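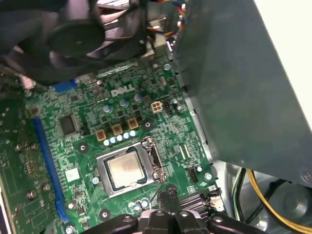
Questions people ask me about fixing up old computers

I get a lot of the same emails, so I've put my answers in one place. I'm Wiremu, I work from the back room of my house in Rerusdale, and I've been doing this for 17 years (my knees can tell).

Is my old desktop worth saving?
Quite often, yes! If you mostly write letters, do your banking and look at photos of the grandchildren, a machine that's getting on a bit will cope fine. I'd swap the old hard drive for a solid state one before spending money on anything else.

Do I have to back everything up before I bring it in?
Please do. I'm careful, but drives die when they feel like it, and I can't promise yours won't pick my bench to do it on. If you don't know how, tell me when you drop it off and we'll sort that out first.

What do you charge?
It's £20 to have a look. If you go ahead with the repair, that comes off the bill. Parts are whatever I paid for them, and I'll show you the receipt if you like.

How long will I be without it?
Usually 2 or 3 days. Longer if I'm waiting on parts, and February is always slow – I think everybody's Christmas laptop gets dropped at once.

My computer has got really noisy. Can I clean it myself?
You can. Switch it off, pull the plug out, and take it outside if the weather's decent. Hold the fan still with a finger while you blow the dust out, and use short puffs from the can. Please don't use the hoover, I've seen what comes in afterwards. Still rattling? The fan probably wants replacing, and they're cheap.

Do you do Macs?
Some of them. The older ones I'm happy with. For anything newer I send people to Agyeman on the high street, who have the proper tools and a nicer waiting area (there's a sofa).

Can you get my photos back off a dead drive?
Sometimes. If it's clicking, stop switching it on and off, and bring it round as it is.

What happens to the machines you can't fix?
I keep the useful bits, wipe or drill the drive, and take the rest to the tip. You're welcome to have the drive back.

When can I drop something off?
Any time after 9am, but ring first. I might be walking the dog.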